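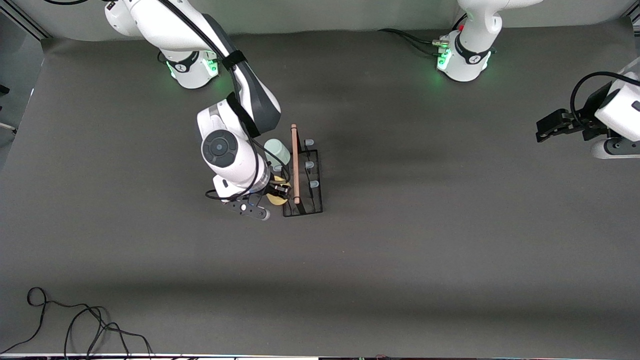

The black wire rack, with the wooden rod along its left side and the flat yellow disc next to it.

Hi again from the Cornanell kitchen shelf project! I'm writing this at the big table with cold coffee, so forgive me if it wanders a little. You asked for a plain account of where the November money went and what we've got to show for it, and I think I can do that without a spreadsheet (the spreadsheet is coming too, I promise).

The short version is that the small-items part is moving well and the drawers are behind. When we started, the plan was to sort out where all the little stuff in a shared kitchen should live: the things for washing up, the rolling and stirring things, all the bits that end up in a heap by the sink. We've spent most of this period on racks. I didn't think I could have so many opinions about racks, but I do now!

The narrow black one is my favorite so far. It's thin metal mesh and bars, and it's small enough to give up a bit of counter to without anyone getting grumpy. The long things are still a puzzle. If you lay a rod lengthwise it sticks out past the end, and on a crowded counter that means somebody's sleeve will find it. Oskari Peltonen wants to stand the long pieces up in a tall jar and keep the rack for short and flat things. I'd like to try a longer rack first, and we've agreed to do both and see which one people keep using after two weeks.

Flat round things are easier. They go in on edge, they come out on edge, and you can see what you're reaching for. My one worry is that people drop them flat on top when they're in a hurry (I do it myself, I'm afraid), and then everything underneath gets forgotten. A label might help. We tried a paper one and the steam got it in a day, so Oskari is looking at something we can tie on.

On money: we've spent $459 of this round. Most of it went on racks and hooks from Dierckx, who were quick and let us return the two that were too deep for the shelf. The rest was shelf liner, the jar, and a replacement for the towel rail I bent, sorry about that. I had set aside $90 for drawer dividers from Estura and that's still sitting there untouched. They sent the wrong width, we sent them back, and the new ones haven't shown up. I've called, and I'll call again.

We also had our first proper tidy-up session with the people who cook here. Five of them came, and we took everything off the counter, put it on the table, and asked each person to put things back where they'd look for them. What a noise! There was a real argument over whether the sponges belong by the sink or under it. By the sink won, mostly on the grounds that under the sink is dark and nobody likes bending. The rolling pins split the room and we left that one open.

Still to do before the next report: get the dividers in, try the longer rack against the jar, and write up the layout so that the Nuvville kitchen can borrow it. Their counter is shorter than ours and they have no wall for hooks, so I expect they'll lean on the racks even more than we do. I'd like to go over there with a box of bits one afternoon and just try things on the counter with them before they buy anything.

One question for you. Could the divider money be moved to racks if Estura lets us down a second time? It would cover what Nuvville needs to get going, and we could live with messy drawers a while longer. A yes or no by email is plenty, and I'll hold off ordering until I hear from you. Oskari has the receipts in a folder if you'd like to see them before the spreadsheet gets to you.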